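Capturer le geste avant de l'automatiser : entretien avec Kristof Timmermans, de Ballix

30 avril 2021

Ballix loue depuis l'an dernier un ensemble de capture de gestes manuels destiné aux intégrateurs et aux laboratoires qui entraînent des bras de manipulation. Le produit s'appelle Stidivar. Il se compose d'un gant instrumenté, d'un poste fixe avec caméra et d'un logiciel d'enregistrement. Kristof Timmermans en dirige le développement. Il nous a reçus pendant une campagne menée pour Narnico, transformateur de légumes, dont le cahier des charges porte sur la dépose et la reprise de tubercules dans des bacs.

La première question portait sur le choix d'un gant plutôt que d'une télécommande ou d'un bras guidé à la main. « Un opérateur qui pilote un bras à distance travaille lentement et corrige sans arrêt, répond Timmermans. Les trajectoires obtenues sont celles du pilote, avec ses hésitations. Avec le gant, on enregistre un geste à vitesse normale. Il faut ensuite le transposer à la pince, et cette étape a un coût, mais la donnée de départ est propre. »

Le gant est en textile noir. La localisation de la main repose sur un cube porté sur le dessus, dont les faces visibles présentent des marqueurs carrés noir et blanc. « Une seule étiquette plane suffirait si la main restait parallèle à la table. Dès que le poignet tourne, on la perd. Avec le cube, il reste presque toujours une face exploitable, et souvent deux, ce qui stabilise l'estimation d'orientation. » L'électronique est répartie entre une carte au poignet et un module sur l'avant-bras, reliés par un câble fin. Timmermans reconnaît que ce câble est le point faible de l'ensemble. Une version sans liaison filaire est à l'étude chez Lodhi, le sous-traitant électronique, sans date arrêtée.

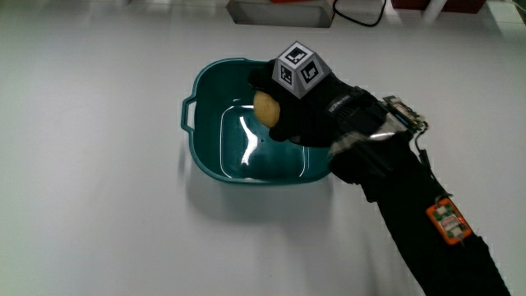
Le choix des objets

La pomme de terre a été retenue par le client, mais Timmermans la juge instructive. « Elle est mate, à peu près ovale, sans repère net. Deux tubercules du même calibre ne se prennent pas de la même façon. Et les doigts en cachent une bonne partie, si bien que la vision seule ne dit pas où se trouve le contact. » La bassine en plastique vert sarcelle pose le problème inverse : sa forme est simple, mais sa surface brillante renvoie l'éclairage du plafond. Les reflets sur le fond ont obligé l'équipe à revoir le réglage d'exposition. La table, blanche et mate, n'a pas été modifiée.

Mieke Bakker, chargée des essais, précise le déroulement d'une séance. Chaque série commence par un étalonnage de la position du cube par rapport à la paume, à refaire dès que le gant est retiré. L'opérateur enchaîne ensuite les cycles de prise et de dépose. Le contrat prévoit 500 cycles validés par type d'objet. « Validé signifie que le cube est suivi du début à la fin et que l'étiquetage a été relu. Les autres cycles sont conservés à part, ils servent pour les cas d'erreur. »

Ce que reçoit le client

La livraison comprend les vidéos, les poses de la main, les signaux des modules et un fichier de synchronisation. Le format est documenté. Interrogé sur la compatibilité avec les bras du marché, Timmermans reste prudent : « Nous livrons une trajectoire de main dans le repère de la table. La conversion vers une pince à deux doigts dépend de la pince. Nous fournissons un module de conversion de base, et je conseille de ne pas le mettre en production tel quel. »

Anouk Hoekstra, qui suit le projet côté Narnico, confirme que l'adaptation a demandé du travail. « Le premier modèle lâchait trop haut. La cause était dans notre conversion : nous avions mal réglé la distance entre la paume et l'extrémité des doigts. » Elle regrette aussi l'absence de gant pour gaucher au catalogue, et une notice rédigée seulement en anglais.

Location et limites

L'ensemble est proposé en location par périodes de six ou huit semaines, formation comprise. La vente n'est pas prévue. Timmermans cite trois usages qu'il refuse pour l'instant : le travail sous jet d'eau, les objets tranchants et les gestes à deux mains, le second gant n'étant pas encore synchronisé avec le premier. « On nous le demande chaque semaine. Le matériel existe, la synchronisation ne tient pas assez longtemps. »

Une mise à jour du logiciel est annoncée pour mai. Elle doit signaler pendant l'enregistrement les passages où le cube est masqué, alors que ce contrôle se fait aujourd'hui après la séance.

À lire aussi
Geert Verbeke : « Étalonner une caméra fixe sans arrêter la ligne »
Préhension de produits frais : ventouse ou doigts souples ?
Thijs Van Hecke sur la maintenance des convoyeurs en zone humide
Louer ou acheter une cellule d'essai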